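**Robotics club: table-laying time!**

The Stestmont student robotics club has reached 44 members, and the two-armed table project is properly under way at last. The task sounds simple — get the plate, the glass and the cutlery onto the big black tray — but with two arms sharing one tabletop there's plenty to think about!

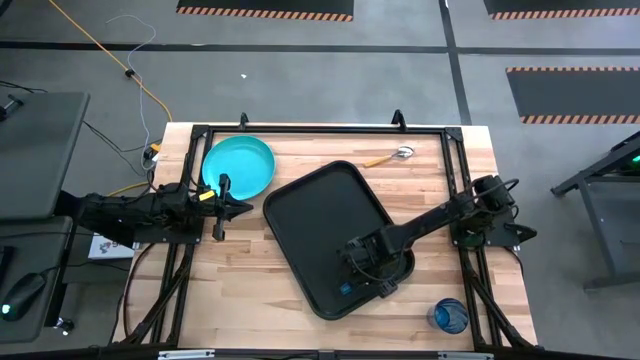 *Hjalti Kragh*

The plate is my favourite (what a colour!), though the glass will be the real test of our gripping. We've logged 316 practice runs since March and want 2,000 before the Suvora student cup. New members are very welcome — come along and have a go at the controls.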